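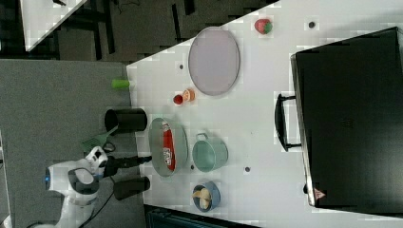 Jouko Rantala wrote to us after the September issue to ask why every article about lab robots gives the price of the arm and then goes quiet, as if the table, the cables, the shipping and the spare fingers came down from heaven. He had been asked to put together an equipment plan for his own department, he said, and would somebody please talk to a person who has had to sign for all of it.

So we went to Nendville, to the upstairs rooms where Hina Orakzai has been running the manipulation bench at Gramport for long enough to have made, in her words, "most of the purchasing mistakes that are available." She met me at the door with a mug of tea already poured and a folder under her arm, and it was a good while before we got to the folder, because she wanted to talk about tables first.

"People think I'm joking when I say start with the table," she told me. "But the arm has to reach things, and the things have to sit somewhere that doesn't wobble, and the minute you change your table you are measuring everything all over again. We bought a cheap one for the first bench. Lovely to look at! It moved when you leaned on it, and I am a person who leans." The tops they use now are white with small holes in them, and she is very fond of them, though she admits she signed the order with her teeth clenched. Good tables are heavy, heavy things cost money to bring up a flight of stairs, and the stairs weren't in the quote.

The work on the bench is kitchen work, more or less. The arm is a white one with a black gripper, and it spends its days among pots, bowls, trays, packets and pieces of fruit. I asked whether the household things were the cheap end of the budget, and she laughed for quite some time.

"Each one is cheap. A bowl is nothing, a baking pan is nothing. Then you want a second of everything for the day the first one gets dented, and the shop has stopped selling that green, and now you are driving across town for a pot." She opened the folder at last and found me the line, which for the first year of props came to 2418 dollars. She had put down a few hundred. "I had it under sundries," she said. "It has its own heading now, right under grippers, and I keep the receipts in the same envelope so that I can be annoyed in one place."

Her advice to Mr. Rantala, and to anybody else staring at a blank spreadsheet, is to ask every supplier for the same list before comparing a single price. She wants to know what comes in the box, who pays if it arrives broken, how long a replacement gripper takes to ship, and whether the software license runs out. When she was choosing between Plimix and Mihăilă, the Plimix quote was lower by a comfortable margin until she asked about cables and mounting hardware – and then it wasn't. "They weren't hiding anything, they were perfectly nice about it. I hadn't asked. Mihăilă had put it all on one page and it frightened me, so I very nearly sent it back."

She went with Mihăilă in the end, and waited 19 weeks for delivery. The waiting is a cost too, she says, and one that hardly ever finds its way into a plan. There was a student whose project was supposed to start in the spring and who spent it writing scripts for a machine that was still in a warehouse somewhere. These days she orders first and promises dates afterwards, and she keeps the old arm going until the new one has been bolted down and has run for a full month.

We talked for a bit about storage and transport, which she regards as the most neglected page of any budget. Hard-shell cases are expensive and take up a shocking amount of room (try finding a closet for one), and she would still buy them before a nicer monitor. Floor space, too. "You draw the table on the plan and you think, good, it fits. Then there are the cables, and somebody has to walk round the back, and you need a bin and a dustpan because it's a kitchen, things get dropped. Draw the table, then draw a person on every side of it. A person with elbows."

And how much should be left over? She holds back 3000 dollars a year for each bench and doesn't allow anyone, herself included, to give it a purpose before the summer. Some years it goes on gripper parts. Last year it went on a power supply and a very dull box of connectors. Her finance office used to ask for it back every winter, and she used to write them a long letter about it; now she writes a short one and attaches the old long one.

Before I left I asked what she would buy if the whole plan were doubled overnight. I had expected another arm. She thought about it, turning the mug round in her hands.

"Hours," she said. "A technician for 2 days a week, somebody who likes cables. I have asked for that in every plan I've written and it always gets swapped for a piece of equipment, because equipment is easier to approve. You can put a sticker on it." She has asked again for next year, on the first page this time, above the table.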